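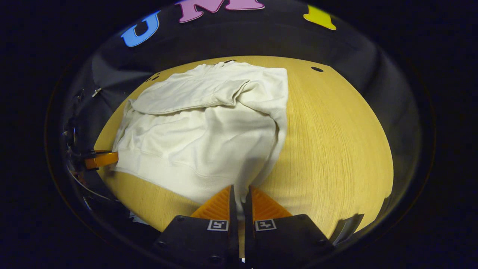
I've had the Trekska fabric shaver for long enough now to have opinions, and regular readers (hello, both of my aunties) will know I can't keep those to myself. I bought it at the tail end of October, when the cool-weather clothes were going away and I noticed how tired they all looked. My plan was to start with the jumpers and leave the sweatshirts alone, but a cream-coloured one like this, bunched up on the table with its creases and its ribbed hem, shows you most of what a shaver has to deal with: a big soft body that wants to roll into lumps under the head, and then a band of ribbing where the texture changes completely. More on ribbing further down, as I have feelings about it.

First, the thing itself. The Trekska is the middle model of the range, cost me 26 dollars, and weighs 200 grams with its battery in, according to my kitchen scales. It's grey, shaped a bit like a fat computer mouse, and it sits in the hand very nicely – I have smallish hands and some arthritis in my right thumb, and I could do a whole cardigan without stopping to shake it out. The switch slides forward with a good firm click. There's a clear plastic tub at the back that catches the fluff, and I must confess to a childish pleasure in emptying it.

Now, how does it go? On flat knits, beautifully. My navy school-run jumper had pilled so badly under the arms that I'd stopped taking my coat off in company, and one slow pass brought it most of the way back. A second pass got the stragglers. The trick (and the booklet does say this, in very small print) is to lay the garment out on something hard, smooth it with your free hand, and keep the head moving in little circles. I ignored that the first time and did a cuff while I was wearing it. I would not recommend this, and neither would the cuff.

Sweatshirt fabric is a bit different. Mine is old and the outside has gone bobbly where my handbag strap rubs, and the Trekska took those bobbles off in no time. The inside, though, is brushed, and you mustn't go near it! It isn't pilling, it's meant to be fluffy, and you'll only thin it out.

Ribbing is where I got cross. The guard has three height settings and on the lowest one it skips along the ridges and leaves everything in the valleys. On the middle setting it hardly touches anything. What worked in the end was stretching the rib gently sideways over the edge of a hardcover book and going along the ridges, never across them. It's slow and fiddly, and for a hem band I now mostly use my old Flivside comb, the sort with a bit of mesh on a handle, which cost next to nothing and has no battery to go flat.

Speaking of which, the battery. The box promises 112 minutes from a charge and I've never got near it, though I do tend to leave the thing running while I chat. It charges from an ordinary USB plug, but the cable supplied is so short that I had to park it on the floor by the skirting board. My neighbour Kerubo Mwakyusa has the Bawa, which comes with a proper long cord and runs straight off the mains, and we swapped for a week to compare. Hers is stronger and noticeably louder, and the dog left the room. She liked mine for delicates and handed it back with some reluctance, so I'll take that as a vote.

Cleaning is easy enough. The head twists off, the blades lift out, and there's a wee brush tucked in the base that I didn't find until the second week. Do brush it out each time. I let mine clog with mohair and it started making a noise like a cross magpie, and Mawuli Korletey at the repair stall had it going again with nothing more than a toothpick and some patience. He reckons the spare blades are decent quality and worth having in the drawer.

Would I buy it again? Yes, for jumpers, cardigans, blankets and the good couch cushions. If your wardrobe is mainly chunky ribs, try a comb first and see how you get on. I'm giving it four out of five, with the missing star going to that silly little cable.

I've still got my winter scarves to do, and I'm told the Meso people have a shaver coming with a narrower head, so if I can get hold of one I'll try it on the same hem and let you know.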